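Features > Making & Mending > Old Machines

The second life of the office tower

Mar 8, 2025
By the Making & Mending desk

Start with the smell. Warm dust, old plastic, a bit of pencil sharpener. Open up any office computer that has spent its working life under a desk and there it is. I've had it in my nose since September, which is when I first took the bus out to Badcombe and knocked at Brollivholm, a long low workshop behind the tile yard, where old workstations go to be opened, sorted and, if they're lucky, sent out again.

I went for an afternoon. Kept going back. Blame the insides.

Most of us never see them. A computer tower is a dull box with a button, and then the side comes off and it's a small town. Green streets, silver roofs, a gasworks at one end. The makers spent real thought on the bits no customer was meant to look at, and the thought is still there years later, under the fluff.

187 machines came through Brollivholm over the winter. Schools, a solicitor's, a drawing office that had shut. The big workstations are the favourites. Heavy things, built to be opened, with handles and tabs where a cheaper box has a row of screws and a sharp edge waiting for your thumb. The bench rule is that nothing gets pulled until it's been looked at. Properly looked at, light on, hands off.

So you look. And the first place you look is the socket, the square bed where the processor goes, because it's the part most easily ruined. Lift the metal plate on its hinge and there are the pins, hundreds of them on most boards of the type, each finer than an eyelash. Bend one and you've got an evening with a needle and a magnifier. Bend several and you've got a tray of spares.

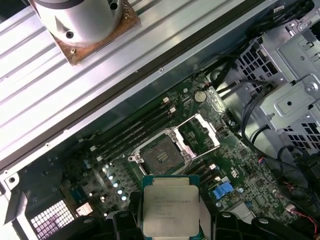 What you're looking for

Order matters, so I was told, then told again. Socket first. Pins straight, nothing dropped in among them. A crumb of old paste will do it, or a hair. If the chip's out then the cover should be fetched and put on, and there's a biscuit tin of covers for this, never the right one on top.

Then memory. Long black slots in ranks, white latches at the ends. Those latches get brittle. Push straight down, thumb at the end, no wiggling. A snapped one isn't the end of the world but it's annoying, and annoying adds up over a winter.

Then the battery. That little silver coin on the board keeps the clock going when the plug's out, and in a machine this age it wants testing as a matter of course. Cheap part. A flat one makes a perfectly good computer look mad - wrong date, wrong settings, a sulk every morning. I suspect a fair few towers have been thrown on the skip for want of a new coin cell. More than a few.

Capacitors next, the small silver cans near the power parts of the board. Flat shiny tops are what you hope for. A dome, or a brown crust, and the board gets a sticker and goes to the other shelf. Nobody makes a speech about it.

And wires. Wires are where the years show. A factory run is tidy, clipped down, bundled by colour. Then somebody adds a drive, somebody else takes it out and doesn't put the lead back where it lived, and after the thrid go it's a bird's nest across the fan. Brollivholm re-dresses every loom before a machine leaves. Takes ages. Does it make the thing faster? It does not. It makes it easier for whoever opens it next, and that's reason enough round here.

The blue bits

Here's a thing I'd never noticed in all my years of owning computers. Look inside one of the better office towers and some of the plastic is a different colour from the rest. A tab here, a latch there, bright against all that black and grey. Quite often that's a code. Touch this. Pull here. Everything else, leave be unless you know what you're about.

Lovely idea, and so simple. A drive bay with a coloured release you can find with one finger. A catch at the end of a power supply. On a well made tower you can do the common jobs with no screwdriver at all, which in a workshop with one good screwdriver counts for a great deal.

It's a kindness from a drawing office you'll never meet. Somebody knew this box would be on its side one day with a stranger leaning over it.

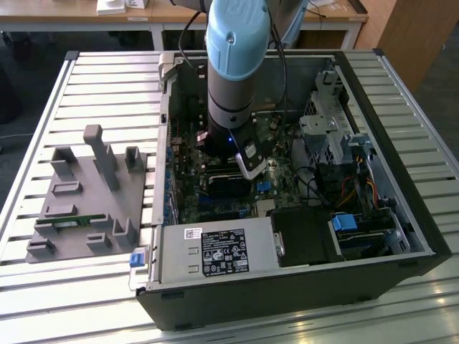 Which brings me to power, the part I was most nervous of, and rightly. A power supply is the one lump in the box that stays shut at Brollivholm. Read the label, write down the numbers, test it with the tester, swap it if it fails. No prising. The sticker on top is dense as a hymn sheet and most of us would skip it, but the rating is in there and the rating decides what else can go in the case. Beginners want to fit a bigger graphics card first and read the label second. Every time, apparently.

The heatsinks are friendlier. Off comes the dust with a soft brush, always a brush before the air, or you just blow it into the slots. Old thermal paste goes chalky and has to be cleaned right back. There's a knack to the new blob. A pea, said one of the regulars. A lentil, said another. That argument was running before I arrived and I expect it's running now.

What gets kept

Shelves down the long wall, floor to ceiling. Brackets, grilles, drive cages, blanking plates. Screws alone fill 3 jam jars and a paint kettle. At last tally the parts book stood at 1,724 entries, written up by hand in Lirkum ledgers, the ones with the red spine, and I'm told the book will be full at 2,000 and then there'll have to be a talk about a second shelf for the books.

Not everything earns its place. Rusty plates go if they're only rusty plates. But a bit of surface brown on a bracket gets a wire brush and another chance, and I've come home with it under my nails more than once. Cables are ruthless. If it's stiff, out. If it's a type that hasn't been asked for in a year, out, though there is a box under the stairs which everyone pretends isn't there.

Lunch is from Achari, across the road, and comes in foil. It does not go anywhere near the bench. Greasy fingers and gold contacts don't mix and a pickle jar near an open case gets you a look I wouldn't wish on anyone.

Having a go at home

You could do worse than start with your own. Unplug it, wait a bit, hold the power button down for a few seconds to let the last of the charge go. Lay it flat on a table with some room all round. Touch bare metal on the case before you touch anything green. Take a photo before you move a single lead, then another, becuase the first will be blurred.

Have saucers ready for the screws, more than you think. Keep the long ones away from the short ones. And if you only do one job, do the dust. Fans first - hold the blades still with a finger while you brush, don't let them spin.

I did mine on the kitchen table. It had the smell. It also had a paperclip under the bottom drive, bent into an S, and I've no idea how long it had been in there.

Related
The case for the boring lamp
Solder, and when to stop
Badcombe's tile yard, from the kiln side
What's in your drawer of leads?
A good brush: six we'd buy again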